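To: Clenda manipulation list
Subject: Re: Wrist view only, results on transparent items

On the list in June, the Makeck group wrote:

> We have read the Kuletti report with interest. It states that the policy was trained on 700 demonstrations and uses the wrist camera alone. Could the authors clarify two points? First, were clear items scored separately from printed ones? Second, how does the policy choose a target when several items lie close together and none is fully in view?

We thank our colleagues at Makeck for their questions and reply on behalf of the Kuletti project.

On the first point, the scores were kept separate. Of the 57 test layouts, 8 were set aside for the clear-item comparison, and those are listed in Table 2 of the report. The averages in the summary cover all layouts, and we accept that this was not stated plainly enough. A corrected summary will be sent to the list.

On the second point, the policy does not need a complete outline. It predicts a short motion toward the item it rates highest, takes a new view, and predicts again. A typical input has most of the items near the top of the view, with open table between them and the fingers.
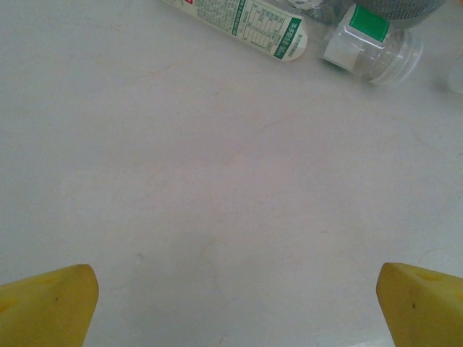

Source: Kuletti project, wrist camera view. Reproduction permitted with credit.

The labeled bottle offers dense green print against an off-white wrapper. The clear bottle beside it offers much less: a green band, some highlights, and the screw threads at the neck. In our tests the predicted grasp point on clear bottles was drawn toward the label band. We regard this as a limit of the training data – clear items without labels were rare in it – and we would not claim that the method handles bare transparent plastic reliably.

Tuncer has asked separately whether a second, fixed camera would help. We have not tested this and prefer not to guess. Groups wishing to run the comparison may request the layouts and the scoring sheet through this list.

For the Kuletti project,
Clenda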